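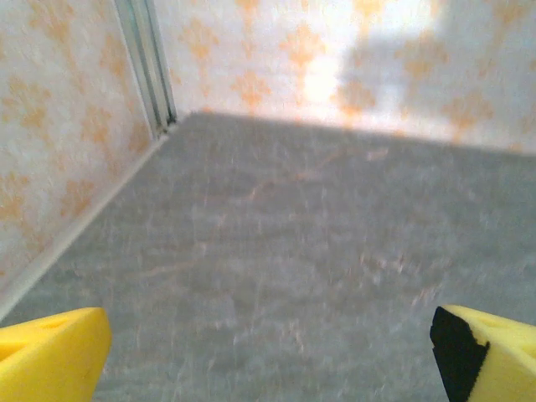
Fornton floor panel, gray stone pattern

Flat panel for small enclosures and bench setups. Mottled gray, matches most stone-look ranges. Sold singly or in packs of 13.

Panel thickness: see size chart
Max length 3000 mm, cut to order
Minimum order for custom cuts: 200 pieces
Color: gray only for now. Lighter gray back in July, maybe sooner

Wipe with a damp cloth, no scouring pads. Light scuffs and fine scratches will show in use - normal for this finish, not a warranty thing. Darker Zitum panel hides them better if that bothers you.

Goes well with our printed wall fabric, the pale one with orange-peach flowers. Fabric is sold by the yard, seperate from the floor. Posts and rail not included.

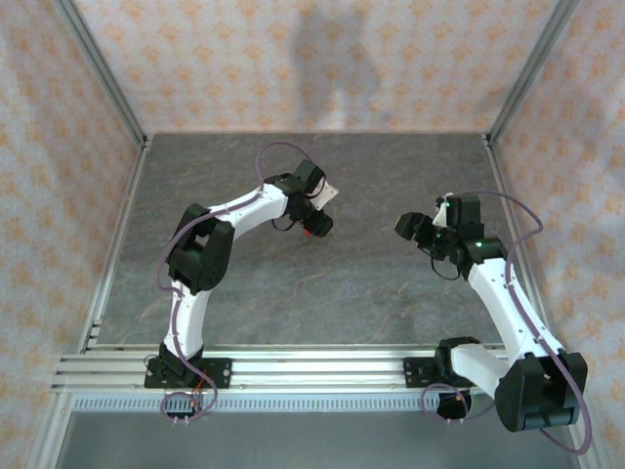 Gray stone floor, flower print on three sides, aluminum posts at the back corners.

Samples: up to 100 per trade account, ask first. Orders in before noon Tuesday go out same week. Returns on uncut panels only, orignal wrap please. Trade prices - log in or email the Guvoston desk.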